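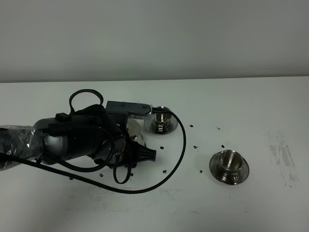 State and Local Government Desk

One Subject, Plainly Stated
January 14, 2021

The charter of Culuvia County contains a sentence that most residents have never had reason to read. It provides that every ordinance shall embrace one subject, and that the subject shall be plainly stated in its title. Similar language appears in many state constitutions, where it governs bills passed by the legislature. Counties and cities have it less often, and where they do, it tends to sit unused until an ordinance passes that a large number of people dislike.

In Culuvia that ordinance was number 816. Its title described it as an act relating to the county general fund. The text set the annual appropriations, as expected. It also changed the method for filling vacancies on the planning board, extended the lease on the Tamayo fairgrounds, and repealed a requirement that contracts above a certain value be published before signing. The council adopted it in December by a vote of 4 to 1. A lawsuit was filed before it took effect, and the plaintiffs raised a single claim, that the ordinance had more than one subject.

The rule has two parts, and they do separate work. The subject requirement is aimed at logrolling, in which provisions that could not each win a majority are combined so that the package can. The title requirement is aimed at surprise. A member who reads only the title, or a resident who sees only the published agenda, should be able to tell whether the measure touches something he or she cares about. An ordinance can satisfy either part and fail the other. A long act on zoning may be titled "an act relating to parks," in which case it has one subject and a bad title.

Courts have generally read the rule in favor of the lawmaker. The common test asks whether the provisions of a measure are germane to one another and to some general purpose. Under that test almost any two provisions can be joined if the purpose is drawn broadly enough. "Government operations" will hold nearly everything a county does. "Relating to the general fund" will hold anything that costs money, and few public acts are free. Judges who apply the test loosely say that a strict reading would require a legislature to pass a great many small bills and would invite a suit against every one of them. 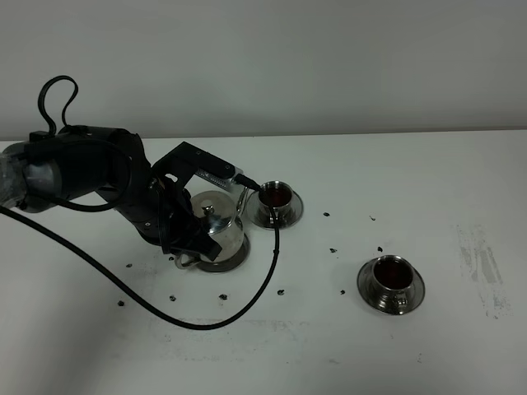 The difficulty lies in the level of generality. No formula tells a court how far up to climb before it stops and names the subject. Ordinary speech has the same problem and mostly ignores it. A silver teapot and two cups on saucers can be listed piece by piece, or they can be called a tea service, and either description is correct. Go one step higher and they are tableware, a word that would also cover a carving knife. One step beyond that they are household goods, and by then the word excludes very little. A drafter who wants to add an unrelated section takes those extra steps in the title, and the reviewing court has to decide which of them was one too many.

Selten, the neighboring county, handles the matter by limiting what an appropriation ordinance may contain. Its charter says that such an ordinance shall include appropriations, the revenue estimates that support them, and conditions on the spending of the sums appropriated. Nothing else may be included, and any other provision is void without further inquiry. A clerk can apply the limit. The drawback is that conditions on spending can be written to act as general law. Selten has for years carried a budget condition that forbids the use of any appropriated sum to enforce its sign code. The code remains on the books, unenforced, and must be dealt with again at each budget.

The city of Wernham took a procedural route. Any of the five members of its council may demand that a measure be divided, and the presiding officer must divide it if each part can stand alone. There is no vote on the demand and no appeal. The power is seldom used, and the city's published minutes suggest that measures now arrive already divided. Adoption of the budget takes longer than it did, though the added time falls mostly in the reading of titles.

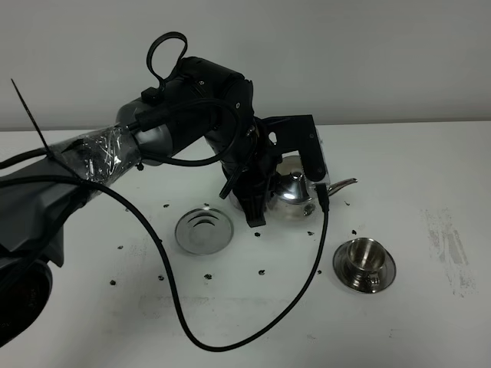

The arm above the white tabletop, with one section wrapped in clear film.

Remedy is the least settled part of the subject. If an ordinance has two subjects, a court may strike the whole of it, or it may keep the part named in the title and discard the rest. The second course is less disruptive, and it is the usual one for budgets. A county whose entire appropriation is void cannot lawfully issue checks. The objection is that severing leaves the bargain's main product in place. If the budget passed only with the votes gained by the fairgrounds lease, then removing the lease preserves a budget that might have failed without it. Some courts have answered by asking whether the titled part would have passed alone, a question on which there is rarely any evidence beyond the final tally.

Deadlines narrow the matter further. Culuvia allows 20 days from publication for a challenge on grounds of form, after which the defect is treated as cured. Supporters of the deadline point to bondholders and contractors, who need to know that the law they relied on will stay in force. Critics answer that a bad title is the very thing that keeps people from learning of a measure in time to contest it. The two positions could be reconciled by starting the clock only for provisions the title fairly describes — a rule that would leave the appropriations safe and the riders exposed.

The plaintiffs in Culuvia have asked for the full remedy and, in the alternative, for severance of the three sections unrelated to appropriations. The county's reply argues that each of the three has a fiscal effect. It attaches a table of estimated savings from the repeal of the publication requirement, consisting chiefly of the cost of newspaper notices. The council has meanwhile placed a separate ordinance on its agenda that would reenact the planning board section under its own title. If it is adopted, the challenge to that section will probably be dismissed as moot, and the court will be left with the lease and the contracts.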